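Fire safety in the bedroom: small habits that help

Many fires at home begin in the bedroom, and most people there are sleeping. I collected these tips after we moved to our flat in Skallmont, where the wiring is old and the rooms are small.

Do not charge the phone under the pillow or on the blanket. Put it on a hard surface, with free air on all sides. The same is true for a tablet and for a laptop.

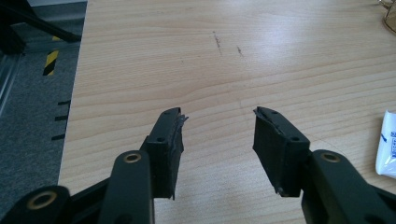

Keep heaters one big step away from the bed and the curtains. Plug them directly in the wall, never in an extension cord. Our cord was marked for 5 amps, and I had used it two winters for a heater before I read the label.

An electric blanket must lie flat. If you fold it for the summer, fold it loosely, and look for brown spots before you use it again in October. With brown spots it goes to the trash.

Small chargers also need attention. Unplug the ones for toothbrushes, shavers and lamps when you leave for a trip.
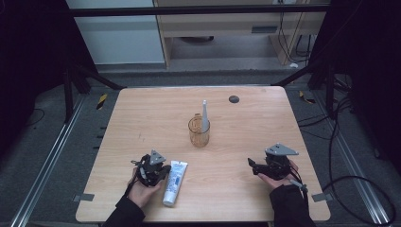
Electric toothbrush in an amber cup, with toothpaste on the table.

Test the smoke alarm every month. Press the button until it beeps, and do it with the bedroom door closed, so you know if you can hear it from bed. Ours cost almost 38 dollars and has a battery that we cannot change, so I wrote the month of purchase on the back with a marker.

No candles and no cigarettes in bed, also not "only for a minute".
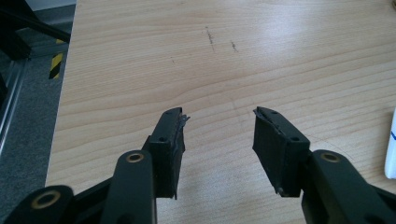 Light wooden tabletop with straight grain.

Sleep with the door closed. It keeps smoke out for longer. Keep shoes and a flashlight near the bed.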